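Subject: Re: [members] Screen rights to the Skallatano novels

Dear members,

The rights office has received several replies to the notice sent in December, and the message quoted below raises most of the points found in the others. It is therefore answered to the full list.

On Estemia, J. Valcárcel wrote:

> Dear colleagues,
> I read with interest that Rivas has taken an option on the first two
> Skallatano novels and that a feature film is planned. My own
> understanding was that the books had been promised to television some
> years ago. Could the office say whether that earlier agreement is
> still in force, and whether the remaining novels are covered by the
> new one? I translated three of them and would like to know where the
> translators stand if dialogue is taken from our editions.
> Julián Valcárcel

The earlier agreement is no longer in force. It was a television option held by Plarkari, renewed once, and it lapsed without a series going into production. The pilot script remains the property of the company that commissioned it. Rivas has confirmed in writing that its screenwriter has not been given a copy and will work from the published novels only.

The new option covers the first two books in the series, which are to be adapted as a single film. The other 11 novels, out of 13 in all, are not included. Rivas does hold a right of first negotiation on the third book, to be exercised within a fixed period after the film is released. The author's estate has kept stage, radio and audio rights throughout the series.

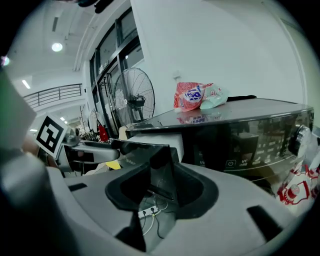

With regard to translators, the position depends on the contract signed for each edition. Where the translator has kept copyright in the translation, no passage may be used on screen, in subtitles or in publicity without a separate license. Where the copyright was assigned to the publisher, the request must go to the publisher, and the translator is entitled to be informed. Members who are unsure which clause applies to them may send a copy of the contract to this office — the signature page and the page dealing with subsidiary rights are sufficient.

Two further matters were raised by other members.

The screenplay is in its second draft and runs to 166 pages. It will be shortened before casting begins. No director has been announced, and members are asked not to repeat the names now circulating on fan sites, none of which has been confirmed to us by the producers.

A tie-in edition of the first novel is planned in Estemia, with an initial printing of 1000 copies. The existing translation will be used without revision. The cover will carry artwork from the film, subject to the estate's approval, and the translator's name will appear on the title page as before.

Questions concerning individual contracts should be sent to the office directly and not to the list.

Yours sincerely,
Rights Office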